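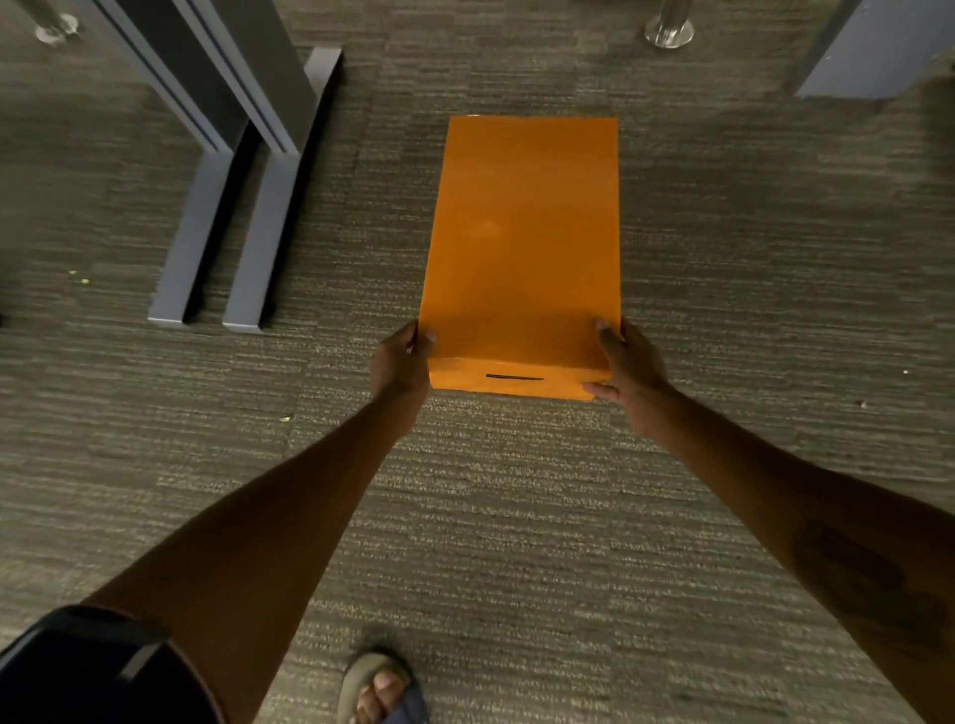
Stiller orange document envelope, pack of 50 – review after four months of office use

Reviewed by Homa Heydari

Category: filing and mailing supplies
Price paid: $10 for the pack

Background

Our records room moves paper between two floors. Signed forms go up, countersigned forms come down, and until last fall everything traveled in plain tan envelopes that looked the same as the ones used for outside mail. A few internal packets got stamped and sent out by mistake. The fix was a color change. I ordered one pack of the Stiller envelopes in orange and one pack of the Jistix equivalent, used both, and kept notes. Most of this review covers the Stiller. The Jistix comes up where the difference matters.

Size and fit

The envelope is a tall format that opens on the short side. Letter-size sheets go in flat with a small margin on each side, enough that a stapled corner does not catch on the way in. A thin report cover also fits. A ring binder of any width does not, and neither does a hanging folder with the metal rods still in it.

The listing does not give a thickness limit. In practice I stop at 89 sheets of standard copy paper, the length of our longest form set. With that load the flap still reaches its normal fold line. I tried 109 sheets once to see what would happen. The flap closed, but the fold moved up, the side seams bowed outward, and the envelope would not lie flat in a tray. I would not send it through the mail in that condition.

Paper and color

The orange is strong and even across the sheet, with a slight gloss. Under ceiling lights the gloss produces a pale patch that shifts as the envelope is tilted. It does not affect reading a label, but it does affect writing. Ballpoint skips on the first stroke and then works normally. Felt-tip pen takes several seconds to dry and will smear if stacked too soon. Pencil is barely readable. Black permanent marker gave the best result and is what we use now.

Color match between packs is fair. A second pack bought in February was a shade darker than the first. If you sort by color and use only one orange, this is not a problem. If you are trying to separate orange from a red series, put the two side by side before you commit.

The color does not rub off on the contents. I left white paper in one envelope for a month under a stack of binders and found no transfer.

Flap and closing

The flap strip folds over cleanly the first time. After repeated opening it takes a visible crease along the upper edge and looks slightly lighter than the body of the envelope. This is cosmetic. The paper had not split at the crease on any envelope in the first pack when I last went through them.

For internal use we leave the gum dry and simply fold the flap down. It stays closed when the envelope is lying flat and tends to lift when the envelope stands upright in a sorter. For anything that leaves the building the gum needs a full, even wetting from edge to edge. A light pass with a sponge leaves the corners loose. The Jistix gum is better in this respect and seals with less water, although it also curled in our supply closet during a humid week and stuck two envelopes together.

Handling

An envelope this size is easiest to carry level, with a thumb on top at each lower corner and the fingers underneath. Held by one corner with a full load, it sags and the stack inside slides toward the low side. The bottom edge is not perfectly square on every piece. On several, one corner sits slightly lower than the other, and it shows when a group of them is tapped down on a desk. It has no effect on use.

Corners are the first part to wear. Expect softening after a dozen trips and white showing through at the points some time after that. We retire an envelope when a side seam opens, and so far the seams have lasted longer than the corners.

Visibility

This was the reason for buying them, and it is the strongest point of the product. An orange envelope left on a gray carpet, a gray desk or a pile of white paper can be seen from across the room. Misdirected internal packets have stopped. One envelope did go missing over a weekend and was found on Sunday behind a copier, where it was spotted from the doorway.

Compared with the alternatives

Jistix: heavier paper, better gum, duller orange that reads as tan in poor light. It costs more per pack. Buy it if you are mailing.

Nouri: I have used only the clear plastic version. It is water resistant and very durable, but slippery in a stack, and labels peel off it.

Drademlow: the reusable type with a grid of address lines printed on the front. Good for routing between many people. Too small for our report covers.

Problems

Two envelopes in the first pack had glue inside the side seam and could not be opened fully. The pack itself is shrink-wrapped with no reclosable sleeve, so the remaining envelopes need a box or drawer to keep their edges straight. There is no product code on the envelope itself – keep the wrapper if you plan to reorder the same size.

Rating: 4 out of 5 for internal filing, 3 out of 5 for mailing

I have reordered the Stiller in orange for the upstairs route and kept the remaining Jistix for outside mail.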